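Hand-held grippers, month three: notes on the latch task

I said in the last post that I would write up the latch task once I had enough demonstrations to train on. I now have 244 usable ones, which took longer than planned, and a policy that is bad in ways I can at least describe.

For anyone arriving from a search engine: I have two arms on a bench, and for a year I taught them by teleoperation. I sat at a pair of leader arms and the followers copied me. That worked well for pick and place and badly for anything involving small springy parts. The project is called Wurkach, it lives in a spare room, and it has no deadline.

Why I stopped using the leader arms

The leader arms gave me joint positions directly, so there was no question about whether the robot could reach a pose. If I did it, the robot had done it. The cost was speed. Opening a small plastic latch through the leader arms took me 80 seconds on a good run, most of it spent creeping toward contact with no feel for when contact had occurred. There is no force feedback on my setup. I was watching the fingers and guessing.

The recordings showed it. They were full of pauses, small reversals and second attempts, and the trained policy reproduced all three. It would approach a latch, stop for no visible reason, back off, and approach again. It had learned me accurately.

With hand-held grippers the fingers are the same shape as the ones on the arms, and I carry them. Contact comes straight through the body of the gripper into my palm. The same latch takes a few seconds. The price is paid later, in tracking and in retargeting, and I will get to both.

The object

I wanted something with a hinge, a catch, and a body light enough to slide when pushed. The last property matters more than the other two. If the box is heavy or fixed down, one arm can do the whole job and the second is decoration. With a light box, one gripper has to brace while the other works the latch, and the policy has to learn that the two motions belong together.

A compartment organizer does all of that. The compartments stay filled, which gives the box a bit of mass and also gives me an obvious failure signal when a run goes wrong. I sweep up, reset, and delete the run.

I started with a larger toolbox from the garage and gave up on it within an evening. The catches were metal, with a stiff over-center action, and the finger pads slipped off them every time I tried to lift from underneath. There may be a pad material that fixes this. I have not found it.

Start position

Each episode begins with the box near the middle of the work surface and both grippers held off it with the jaws open. I vary the box by a few centimeters and a few degrees between runs. In the first batch I did not vary it enough, because I was resetting by eye and my eye is apparently quite consistent. The resulting policy could open a box in exactly one place.
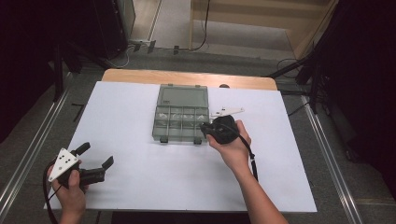 The second batch uses a printed list of offsets. I generate it with a short script, tape it to the wall, and work down it. It is tedious and it helped more than any change I have made to the network.

I also vary which gripper moves first. Left alone, I always brace before I reach, and with the same hand. A person does this without thinking, and the dataset ends up with a single mode where I would like two. Half the list now has an R next to the offset and half has an L.

Tracking

The grippers are tracked in six degrees of freedom, and the pose stream is logged alongside the jaw opening and the video. The tracking is good when it is good. It drifts when I turn my wrists so that a gripper is hidden behind the other hand, and the latch task involves a lot of wrist.

My current procedure:

Touch both grippers to a fixed reference point at the start of each session and log the offset.
Repeat at the end of the session.
If the two offsets disagree by more than my threshold, throw the whole session away.

The third step is painful and I did not do it at first. I tried interpolating the drift across the session instead, on the assumption that it was slow and linear. It is neither. It jumps, then holds, then jumps again. A session with one jump in it has a clean first part and a second part in which every grasp lands a few millimeters to one side, and the policy averages the two.

Of everything recorded up to the end of December, 135 episodes went in the bin for this reason alone. That is a larger number than I would like, and it is the reason the usable count is as small as it is.

Cables

The grippers are wired. I considered going wireless and decided against it on latency grounds, and also because I did not want to charge anything. A wire has its own problem: it pulls. If the slack is wrong, there is a small constant torque on the wrist, and I correct for it unconsciously. The robot has no such torque and copies the correction anyway.

Strain relief took care of most of it. The rule I settled on is that the gripper should stay where I put it when I relax my hand. If it rotates, I stop and re-dress the cable before recording anything else.

Retargeting

My arms have more freedom than the robot's, and a different shape. A gripper pose that is comfortable for me can be out of reach for the robot, or reachable only with the elbow through the bench. I run every episode through inverse kinematics before it enters the training set, with the arm bases at their real positions, and I reject anything with a joint limit violation or a large jump between consecutive solutions.

For the solver I had been using a library called Pravier, mostly out of habit. It is fine for single arms. For two arms sharing a workspace I was doing the collision check as a separate pass, and the bookkeeping got ugly. I have moved to Enuvero, which handles both in one problem and is slower. A full pass over the dataset now runs overnight. I can live with that.

The useful side effect of the rejection pass is that it changed how I demonstrate. After seeing the same kind of episode rejected again and again, I learned to keep my elbows lower and to come at the latch from the side. My motions are now somewhat robotic, which I suppose was predictable. I no longer lose many episodes to kinematics.

Training

Nothing exotic. Images and gripper poses in, a short chunk of future poses out. Poses are expressed relative to the current gripper pose, and each gripper also gets the pose of the other one. Without that last input the two arms ignore each other, and the bracing arm lets go while the other is still pulling.

I ran a comparison with and without the relative pose between grippers, holding everything else fixed. The version without it still opened the latch sometimes, on the occasions when friction held the box in place. I would call that luck. I have kept the input.

Chunk length was the other setting worth touching. Long chunks give smooth motion and commit the arm to a plan made before contact. Short chunks react and also jitter. I am at a compromise I do not especially like, executing the first part of each chunk and blending into the next. There is a faint shudder at each handover, audible from the next room.

What the policy does now

It reaches reliably. It braces reliably. It gets a fingertip under the latch more often than not, and then it has trouble with the release, where the required force climbs and drops suddenly. I handle that moment by feel. The data contains my positions and jaw opening and nothing about force, so the policy sees a short upward motion and reproduces a short upward motion, whether or not the latch has let go. If it has not, the arm proceeds to lift a lid that is still shut, and the whole box comes up with it.

The failures are not evenly spread. The second latch is worse than the first. My guess is that by then the box has shifted and the bracing gripper is no longer where it was in training, but I have not separated that from plain data imbalance. There are episodes in which I fumbled the first latch and stopped early, so the first latch is simply better represented.

Next

Two things, in this order. First, a force signal. There is a thin sensor that could go behind the finger pad without changing the outer geometry, and I have one on order from Uysal, a small supplier I have used before. It logs one axis only. One axis is enough to tell a released latch from a stuck one.

Second, recovery data. I have been deleting fumbles, and I think that was a mistake for the ones where I recovered. A set of episodes starting from a half-open latch, or from a box that has already slid off its mark, should be cheap to record. I will add them to the offset list with their own letter.

The logger has reached episode number 1634 across all tasks, counting everything I have thrown away. I am going to stop renumbering after deletions, having now twice overwritten a file I wanted. If you are building something similar, use timestamps.

Comments are open. I am particularly interested in hearing from anyone who has kept optical tracking stable with both hands close together, at anything under the price of a second-hand car.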